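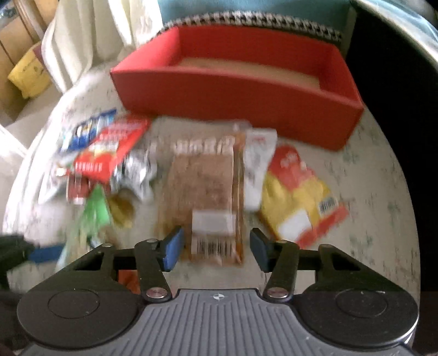 Yhon Llanos says the whole subject should be filed under tape measures, because in his view handheld gripper demonstration is only a fancy way of measuring what a hand does. I like that, and I've kept it at the top of this entry through two rewrites, even though Matilde Azevedo keeps moving it to the bottom.

Robot Wiki > Methods > Learning from people > Handheld gripper demonstration

We use cookies to remember your reading settings. By continuing to browse you accept this. Accept | Manage

Handheld gripper demonstration is a way of teaching a robot arm to do a job without having the robot arm there while you teach. A person holds a gripper with a camera on it, does the job by hand (picks up the bag, puts it in the box, whatever it is), and the recording becomes training material for a robot that carries a similar gripper. I've been writing and rewriting this entry since I joined the Hemmin project, so please forgive me if our own work takes up more room than it should!

How it works

The camera rides on the gripper, so it sees pretty much what the robot's wrist camera will see later on. That's the heart of the method. Software goes through the video afterward and works out two things for every moment: where the gripper was in space, and how far apart the fingers were. Put those together with the pictures and you have a lesson a learning program can copy.

Working out the position is the hard part. The usual trick is to follow fixed points in the room from one picture to the next, often with help from a motion sensor. Fast swings smear the video and the tracking can lose its place. Shiny wrappers and plain tabletops don't help much either – there's either too much glare to follow or nothing to follow at all.

The Nolska set

Our own collection is called Nolska, and it's all tidying: snacks and small packets on a table, and a box for them to go into. Rehema Masanja picked snacks because they're awkward in so many different ways. A carton keeps its shape and a foil wrapper caves in, and a paper bag with bread in it does a bit of both, depending on where you squeeze. We recorded 2343 demonstrations in 13 homes, and I did a good few of them myself (my wrist still remembers).

We then trained one program on the lot and tried it on an arm at our Nasberg lab, with 16 packages it had never met. It did nicely on cartons. Flat packets were a sore spot, as the fingers kept sliding over the top, and heaps were worse, because pulling one thing out brings its neighbors along for the ride. Somkiat Kaewkla thinks we closed the fingers too early in our own demonstrations and the arm simply learned our bad manners. I think he's right, but I haven't tested it yet.

Compared with other ways

The older way is to steer the real arm from a distance, with a joystick or a matching pair of arms. You get exact joint positions that way, and you never end up recording a motion the robot can't make. With a handheld gripper you certainly can! People lean, twist and reach around things in ways that an arm bolted to a bench can't follow, so those recordings have to be filtered out before training. On the plus side you can carry the gripper into somebody's living room in a tote bag, and a new helper gets the hang of it fast.

There's the matter of touch, too. A plain handheld gripper doesn't record how hard you pinch. You feel the bag start to crumple and ease off, and the video only shows the fingers opening a little. Elba Salinas has been trying a set of pressure pads from Hakico to fill that gap, and her first recordings came in during July. I'll add a section once she's happy with them.

See also: Imitation learning; Wrist cameras; Grasping soft packages; Teleoperation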